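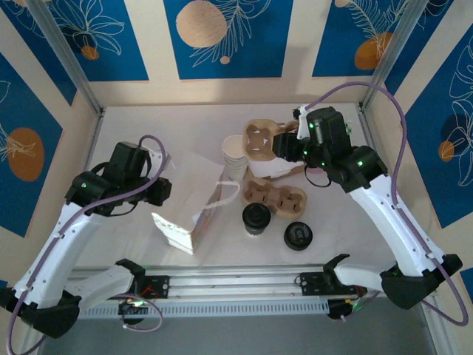
Lindeo 3 review: a motion planner for two-arm cells

Reviewed by Marianna Górecki
2019-06-01

Lindeo is the planning package from Lirard. It takes a goal pose for each arm and gives back a pair of timed paths that stay clear of each other. I have been using version 3 on our two-arm cell for cup and carrier work, mostly picking up stacked paper cups and moving pulp carriers out of the way.

Setup took me 2 days. Most of that went into the collision model. Lindeo reads a standard robot description file without trouble, but it knows nothing about cables, so I wrapped ours in capsule shapes by hand. The manual covers this in one paragraph and leaves out the units (they are millimeters).

Once the model is right, planning is quick. I ran 100 start and goal pairs with both arms reaching over the same part of the table, and 3 came back with no plan. Two of those had goals I had typed in too close together. The third I still can't explain.

The timeline editor is the part I use most. You can drag one arm's path later and see where the other one frees up – much faster than editing waypoints in a text file. Undo only goes back one step, and I would like more.

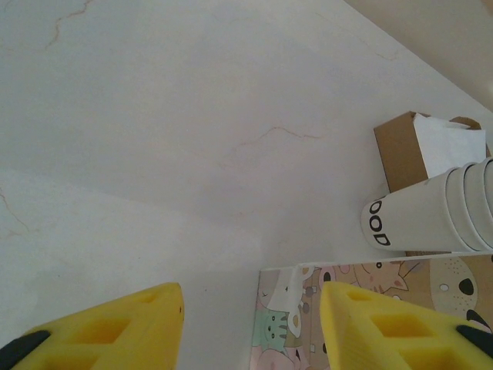
Perception add-on

The wrist camera module is sold separately. It fits simple shapes to what the camera sees and passes them to the planner as obstacles. Boxes are fine. A nested stack of cups lying on its side usually comes back as one cylinder, and that suits me for grasping the whole stack. Crumpled tissue is poor, with an outline that changes from one reading to the next. Printed cartoon artwork gave it false edges until I raised the contrast threshold.

Siebe Hermans sent me a settings file that lowers the filter rate, and it helped with the tissue a little. An update is planned for July.

I would buy the planner again. I would try the camera module on your own parts before paying for it.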